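Laundry and bedding tips for the hand gripper, Cunport house set. Updated March. Add your own at the bottom, don't rewrite mine pls

Most of these I learned by throwing away takes. The folding set is the one people mess up most so it gets the most space. Kitchen tips are in the other file.

## Before you pick the gripper up

- Wipe the lens. Every time. Lint gets on it and you won't notice till upload.
- Wipe the finger pads too. Damp cloth, no soap. Fabric softener leaves a film and then knits slide right out.
- Open and close it all the way a few times. If it clicks or drags on one side, swap it for the other one. Don't oil it, oil ends up on the clothes.
- Battery over 40 percent or don't start. It'll die halfway through a stack and the whole take is gone.
- Sleeves up, rings and watch off. Long cuffs get caught in the linkage (ask me how I know)
- Phone on silent, other room if you can stand it.

## Setting up the pile

Don't iron. Don't pre-smooth. A learning system that's only ever seen flat shirts is useless on a real bed with real clothes on it. Dump things the way you'd dump them.

But do mix. Thick with thin, plain with patterned, dark over light. If every item in the pile is the same T-shirt, you've made one example over and over.

Good things to have in the pile:

- a chunky knit
- something with a lining
- something with a stripe or a zigzag, so edges are hard to find
- one slippery thing (a slip, a satin pillowcase)
- socks, yes, even though everybody hates socks

Work on the bed as it is. Bed covers with piping or stitched seams are fine, better than fine, the system needs to learn that an edge on the cover isn't an edge on the shirt. Same with layered blankets. Leave them. Only pull off stuff that's breakable or private.

Overlaps are where the good material is. Two garments half on top of each other, you want the top one and only the top one. Go slow on the approach, open wide, come in low along the fold, close on a single layer if you can feel it. If you get both layers, don't shake it loose. Put it down, let go, go again. That recovery is worth keeping and the people at Hindavby ask for more of them every time.

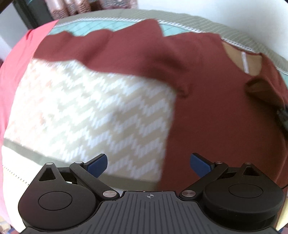

Linings are their own headache. You pinch the outside and the inside stays put, or the other way round. Grab further in from the opening, close, lift an inch, look, then lift the rest. If it's bunching, lay it back down and take it from a seam. Seams hold. Hems hold. The middle of a panel doesn't.

Knits: never drag. Lift first, then move. Dragging pulls stitches and the pads squeak on acrylic something awful. Loose weaves can also hook on the brackets, so check behind the fingers now and then.

## Speed

Everybody goes too fast. Me too. Fast hand = smeared fabric in the video, and the tracking hates it. Try doing it at the speed you'd carry a full cup of coffee.

Slow in, stop, close, stop, lift. The stops can be short but they need to be there. Moving between garments can be a bit quicker, nobody needs a slow-motion tour of the bedspread.

Don't swing your wrist round to look at the pads. Move your head.

## Light

Curtains open or lamp on, pick one and leave it for the whole take. Clouds you can't help. Dark red, navy and black go to mush in a dim room, all the wrinkles disappear, so do those near the window or early in the afternoon.

No overhead light right behind you. Your shadow lands exactly where you're working.

## Folding, the short version

1. Start recording. Hold still for 2 seconds over the pile.
2. Take the top item. Move it to the clear side of the bed.
3. Spread it. Corners first, then pull out the worst creases. Not all of them.
4. Fold in half the long way, then in half again. For shirts, sleeves in first.
5. Set it on the stack. Open the fingers fully before you back off or you'll tow the whole stack with you.
6. Next one. 12 items to a take, then stop and stretch your hand.

Free hand: use it only if the task card says two-handed. Otherwise behind your back or in a pocket. I keep catching mine sneaking in to flatten a collar. If it does, finish the item anyway and mark it in the notes.

## Mistakes

Keep them unless they're silly. Dropped shirt, keep. Missed grab, keep. Folded it crooked, keep, then fix it on camera. Sneezed and pulled the blanket off the bed, bin it.

Don't act out mistakes on purpose. You can tell, and a fake fumble is always the same fumble.

If the cat gets on the pile, stop recording and start over. Cat in for a second at the edge, keep and write "cat."

## Labels

Do it right after the take, not at the end of the day. You will not remember wich pile was which.

Room, task, hand, number of items, anything odd. Plain words. "brown sweater stuck to blanket" is great. "issue w/ item" helps no one.

File goes in the Hurkex folder, not Nyitrai. Nyitrai is for the kitchen stuff and I'm tired of moving sheets out of it.

## Looking after the gripper (and the laundry)

- Hang it up or lay it on its back. Never on the finger tips, the pads take a set.
- Check the pivot pins once a week. Finger tight is not tight.
- Pads go shiny after a while. Shiny = slippery. Swap the pair, not just one.
- Hair winds itself around the hubs. Tweezers.
- Nothing with wet dye or fresh stain remover on it, it marks the pads and then the pads mark the next white thing.
- Clothes get tired too. Roughly 2 weeks of folding and the same shirt has permanent creases in the same places. Wash, or rotate it out and borrow something from the spare bin.

## Hands

Sore thumb means you're squeezing too hard. Fabric needs hardly any grip, just enough that it doesn't slip when you lift. Swap hands between takes if the card allows it and log which one you used.

Still to write: fitted sheets. I've tried it one-handed, have no tips yet, just opinons. If you got a clean one put your method here: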